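Living in an odd old house: tips that work, and some that don't

People who buy peculiar houses get a lot of advice. I bought mine in Sandcombe, a tall, narrow place put together by a retired ship's chandler who kept adding bits for as long as his knees allowed. It has a staircase that finishes at a cupboard, two doors you can't open at the same time and a window that looks from the bathroom into the pantry. Friends sent articles. Neighbours sent opinions. I've tried most of what follows and I'm still doubtful about a good part of it.

Doors that lead nowhere

The usual tip is to "make a feature" of a blind door by painting it a bright colour. I did this with the one on the second landing, and every visitor since has tried to go through it. Paint it the same colour as the wall and take the handle off. Keep the handle in a labelled bag, as old ones rarely match anything on sale now.

Before you seal a door for good, find out what's behind it. Bence Bárány, who has a house with similar habits over in Skirkcombe, boarded one up and later discovered that the stopcock was on the other side. It cost him 400 pounds to get it all undone. Drill a small hole and look through with a torch.

Stairs of different heights

You'll be told that you get used to uneven stairs. You do, and your guests don't. White tape on the edge of the odd step is ugly and it works. The glow-in-the-dark sort is sold as lasting all night; mine had faded by the time I went up to bed. A plug-in night light near the bottom step does far more.

Carpet is often suggested as a way of evening things out. I wouldn't. Thick carpet hides the edge of the tread, and on a winding stair the narrow end becomes a slide. If you must have it, choose something thin and have it fitted tight by a person who has done winders before.

Cupboards too deep to reach into

Every odd house has at least one. The chandler's go back so far that I found a tin of floor polish in there older than I am. The advice columns like turntables, but a turntable in a square cupboard wastes all four corners and throws the mustard off the back. A shallow tray you can pull out like a drawer is cheaper. Put the heavy things low down and at the front, and leave the back for what you want once a year.

Stacking is fine up to a point. Put the flat, firm things at the bottom and anything that nests on top, and don't go higher than your own chin.
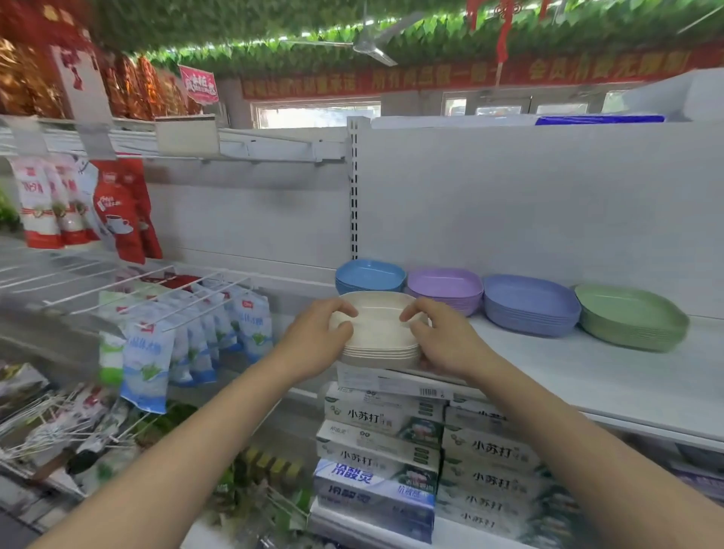

Square plates nest neatly on top of a stack of flat cartons.

Vacuum bags for spare bedding also get a lot of praise. Two of mine had filled with air again by October. An old suitcase does the job and has a handle.

Rooms that won't warm up

An extension stuck on an extension is usually cold at the join. Walk round with a damp hand on a windy evening and you'll feel where the air gets in. Foam strip is good for doors and windows. For gaps along the skirting, use a flexible filler, and do it in dry weather.

I'm less sure about the foil panels that go behind radiators. The Brirberg catalogue says a great deal about them, and I fitted them in three rooms. I can't say I noticed anything. A heavy curtain over the front door I noticed the same evening.

Be slow to block up a chimney completely. A balloon or a wool plug keeps out the draught, but a flue needs a little air moving through it or you'll have a damp patch on the bedroom wall by spring. Tie a red ribbon to whatever you put up there, so the next person doesn't light a fire under it.

Finding your way about the wiring

Label the fuse box yourself and don't trust the labels already in it. Mine had a switch marked "music room". There isn't one. Plug a radio in, turn it up loud and switch the circuits off in turn until it stops, then write down what you've learnt and tape it inside the door. Anything past labelling is for an electrician, and get two quotes. I was given one of 3000 pounds for a job that Halima Ndung'u's firm did for 542.

Secret passages

Everybody asks. Knocking on the panelling to listen for a hollow sound is no use at all, as most panelling is hollow. Measure the rooms on each side of a wall, add them up and compare the total with the outside. I was missing 60 centimetres on the north side and got quite excited. It was a boxed-in drainpipe, and it needed repainting.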